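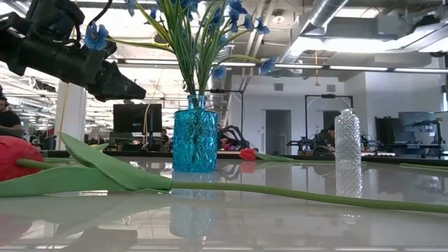 Blue flowers in a turquoise vase on a white table

How to stop a streaming stick buffering on an older TV

By Melur Wuisan

If your Planik stick plays menus fine but stalls as soon as a film starts, work through the steps below in order. I did them on the Stoltora set in our living room, which has 2 HDMI sockets and no network port.

1. Check the power. Plug the stick into the wall adaptor it came with and not the USB socket on the back of the TV. Many older sets don't give enough current.

2. Use the short HDMI extension lead. With the stick pressed flat behind the panel, the Wi-Fi signal is often poor.

3. Open Settings, then Network, then Signal. You want a figure of at least 20 Mbps for HD. Ours read 2 before I moved the stick and 100 after.

4. Change the Wi-Fi band. If your router shows two network names, join the 5 GHz one when the TV is in the same room and the 2.4 GHz one when there are walls in between.

5. Clear the app's cache. Go to Apps, pick the app, choose Clear cache and restart. Don't choose Clear data unless you are happy to sign in again.
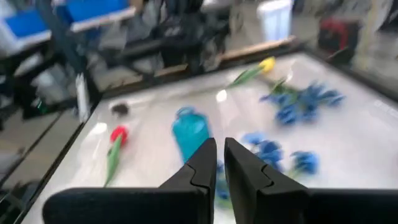 Teal-blue plastic bottle on the white tabletop

6. Turn off automatic updates during the evening. On the Planik menu it's under System, Updates, Schedule. I have mine set for 4 a.m.

7. Set the picture output by hand. Auto kept picking 4K on our set, which can't show it. Choose 1080p at 50 Hz.

If it still stalls, try the stick on another TV. Ours also ran on the Kuroda in the bedroom with no trouble, so I knew the stick was fine. Fodico sell a replacement adaptor if yours has gone missing; make sure the output matches the label on the stick.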